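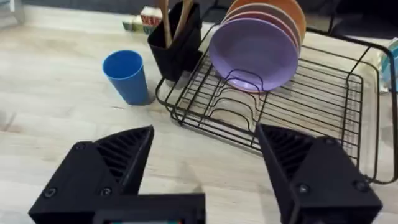

According to Montserrat Arellano, the choice of a gripper is decided in the kitchen and never in the catalog. She told me this on the telephone before I had opened the second box, and she added that I should begin with cups and plates, as they are the things people want a robot to pick up and the things it drops.

I followed her advice. For most of December I had two grippers on loan, the Bravano and the Viklund, and one arm to carry them. The Bravano has smooth rubber pads and closes fast. The Viklund has angular black fingers that lean toward each other at the top, with ribbed pads on the inner faces. Both were driven by the same Pusine controller, so that the comparison would be fair, and both looked at the work through a small camera at the wrist.

The counter was arranged like a counter where people live. A blue plastic tumbler stood by itself. Behind it was the black utensil holder, and to the right the wire rack with four plastic plates, purple in front, then pink, peach and orange.

I made 400 attempts in total, divided equally between the two grippers. The tumbler was the easy part. It is wider at the rim than at the base, and the smooth pads of the Bravano had a tendency to slide up the wall if I closed them too low. With the Viklund I could be careless by a centimeter or so and the ridges still held. When I lowered the force, the difference became larger.

The plates were another matter. To take the front plate from the rack, one finger must enter behind it, and the space there is small. The Viklund finger is thick. Many times it touched the second plate and pushed it back, and then the first one was no longer standing where the controller believed. The Bravano, with its flatter fingers, went in with less trouble. I finished 145 plate attempts before I changed the angle of approach, and I regret that I did not change it earlier. Coming from above and a little from the side, the thick finger could also do the work, although slowly.

A word about the cameras. The first one, a Drisden, gave a sharp picture but saw too little of the fingers, and I was often guessing where the tips were. I replaced it with a wider one on a Wednesday and lost the afternoon to calibration. With the wider view both fingers and the gap between them stay visible, and I made fewer corrections by hand. The dark rack against the dark wall remained difficult for the depth estimate with either camera.

Changing the pads takes four small screws on the Bravano, and I would advise a magnetic tray. The Viklund asks for a longer key than the one in its box.

If I had to keep one for the kitchen, I would keep the Viklund and ask the maker for a thinner finger. Arellano would keep the Bravano and put ribbed pads on it. We have not yet agreed, and she has asked for the Viklund in January.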